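Kleinunternehmer und die neue Grenze

Seit Juni verschicke ich meine Rechnungen anders, und weil mich schon mehrere Leute danach gefragt haben, schreibe ich es einmal auf. Ich bin keine Steuerberaterin. Ich habe einen kleinen Laden für Tee und Gewürze in Venau, und Deutsch habe ich erst als Erwachsene gelernt. Vielleicht lese ich deshalb jeden Brief vom Amt zweimal.

Es geht um die Gewerbeabgabe, die unsere Gemeinde im nächsten Haushalt erhöhen möchte. Für einen Betrieb wie meinen sind das 300 Euro mehr im Jahr. Das ist keine Katastrophe. Aber es kommt zu der Miete dazu, und die Miete ist auch gestiegen, und der Strom sowieso. Im Entwurf steht, dass die Erhöhung »die Attraktivität des Standortes sichert«. Ich habe diesen Satz mehrmals gelesen und finde nicht, wo erklärt wird, auf welche Weise.

Bei dem Treffen der Händler waren wir 11 Personen. Mulugeta Ayele hat vorgeschlagen, dass wir eine gemeinsame Stellungnahme schreiben und sie vor der zweiten Lesung abgeben. Ich war zuerst dagegen, denn ich dachte, einzelne Briefe wirken stärker. Inzwischen bin ich unsicher. In Felby haben die Geschäfte gemeinsam geschrieben, und dort wird die Abgabe jetzt in zwei Schritten erhöht.

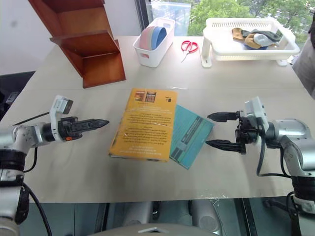
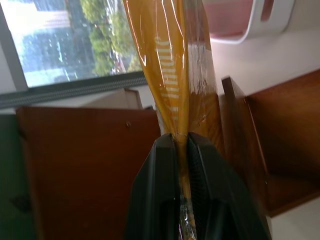

Melaniia Horobets sieht es anders als ich. Sie meint, die 300 Euro seien gar nicht das Problem, man müsse vielmehr fragen, wofür das Geld ausgegeben werde. Wenn die Ladezone am Markt endlich fertig würde, würde sie gerne zahlen, und zwar ohne Stellungnahme.

Darüber habe ich länger nachgedacht. Mit der Ladezone hat sie recht, meine Lieferungen stehen jeden Morgen halb auf dem Gehweg. Nur steht im Entwurf von der Ladezone kein Wort. Ich würde also eine Zusage verlangen, schriftlich und mit einem Termin.

Wer mitschreiben will: Der Text liegt bei mir im Laden, man kann bis 30 Minuten nach Ladenschluss noch klopfen. Änderungen bitte mit Bleistift. Den zweiten Absatz über die Parkgebühren werde ich wahrscheinlich streichen, er ist zu lang geworden.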